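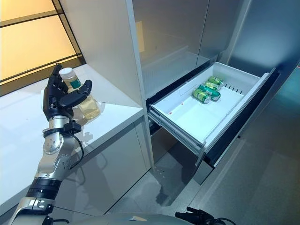

Pre-run safety checklist, kitchen task (fetch and put away)
Robot: Osau. Sheet kept by Tsehay Woldemariam, Wedberg student robotics club.
Fill in before the motors go on. Ticks without a comment will be assumed to be wishful thinking.

1. Emergency stop pressed, released, pressed again
Pass. Button is now on the long lead, so its holder can stand clear of the arms.

2. Floor dry, bags and chargers out of the way
Pass at second attempt. The bag was mine.

3. Wrist and forearm cables clear of joints through full reach
Pass, with a grumble. The slack at the wrist is fine with the arm up and a nuisance with it down. Clip on order since March.

4. Finger screws checked, both hands
Pass. Left hand took 34 minutes last time – use the good driver, labelled GOOD DRIVER.

5. Grip limit loaded from the Nudano settings file
Fail, then pass. Someone had left it at 800. The agreed figure is 249. Bottles have feelings, and lids.

6. Bottle caps done up by a human hand
Pass. "Looks tight" is not a reading. Turn it.

7. Drawer opens and shuts by hand without sticking
Pass. Weldu's routine still believes all drawers are the same drawer, so keep fingers off the rails while it is thinking.

8. Cans lying down, none dented or leaking
Pass. Dented ones go in the bin, not back in the test.

9. Minimum 2 people present, one doing nothing but watching
Pass. Watching does not include filming, eating or arguing about code.

Outstanding: cable clip; lock the settings file; return the good driver to its hook.

Cleared to run at half speed only. T.W.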